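Section 4. Storing the spare key

4.1 Before you start

The Likton cabinet lock is supplied with two keys cut to the same pattern. One is for daily use. The other is the spare and should be stored in a closed container, away from the cabinet. A tin box with a lid is suitable. Do not use the cabinet itself for this purpose.

You will need:
the spare key
a tin box with a close-fitting lid
a soft, dry cloth
the key record card (inside back cover of this manual)

CAUTION: Polished stone scratches and stains. Do not slide a key across marble or leave a damp key on it. Lift the key straight up.

4.2 Checking the key

1. Clear a flat area large enough for the key and the open tin. Leave the tin toward the back so that the lid can be raised without catching your sleeve.

2. Wipe the key with the cloth. Do not use metal polish. Residue left in the cuts will be carried into the lock.

3. Lay the key flat with the bow (the round head) toward you and the blade pointing away.

4. Look along the notched edge of the blade. The cuts must be clean, with no burrs. If a burr can be felt with a fingertip, do not try the key in the lock. Go to 4.5.

5. Check the blade for bending. A key that rocks when pressed lightly at the bow is bent and must be replaced.
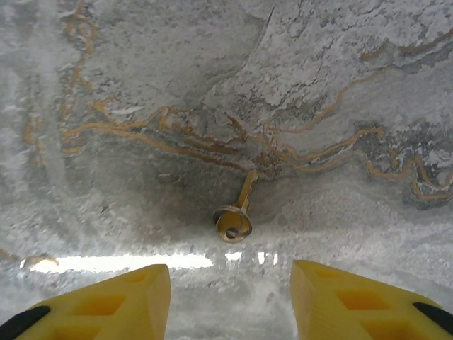

Brass key on a marble surface, bow at the near end. 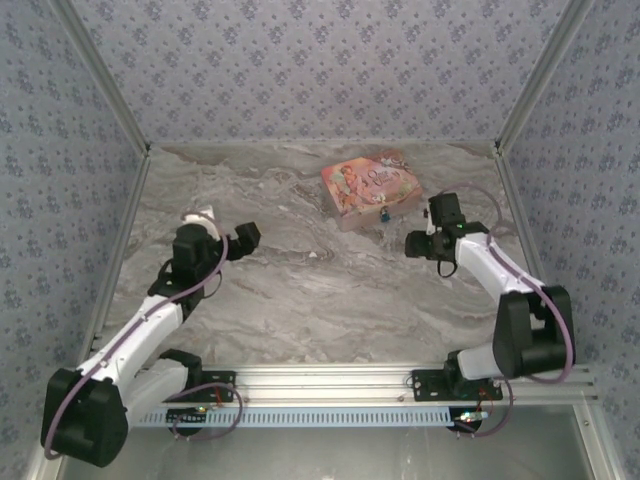
NOTE: A brass key is easily overlooked on stone with ochre or tan veining. Work on a plain cloth if the light is poor.

Owner comment, added to this section on July 20, 2024. Yurani Grajales writes that step 5 did not work for her until she moved the key off a tiled counter, as the grout line made a straight key rock and she nearly ordered a replacement. She suggests turning the key over and repeating the check before deciding. She also asks whether the spare may be kept on a ring with other keys. It may, but the ring must be removed before the checks in 4.2 are carried out.

4.3 Placing the key in the tin

1. Open the lid fully. On painted or printed tins, hold the lid by its rim to avoid marking the artwork.

2. Fold the cloth once and lay it in the bottom of the tin.

3. Place the key on the cloth and close the lid. Press down at each corner in turn.

4. Tilt the tin gently. If the key can be heard moving, add a second fold of cloth.

4.4 Completing the record card

Write the lock code, the storage place and the name of the person holding the daily key. The lock code is stamped on the paper tag, not on the key. Codes beginning 442 belong to the older lock body and take a different blank.

CAUTION: Do not keep the record card in the same tin as the key.

4.5 Replacement keys

Order by lock code only. The part number for a cut key is 17-26. For the uncut blank, order part 11. Keys copied from a worn key are not covered by the warranty.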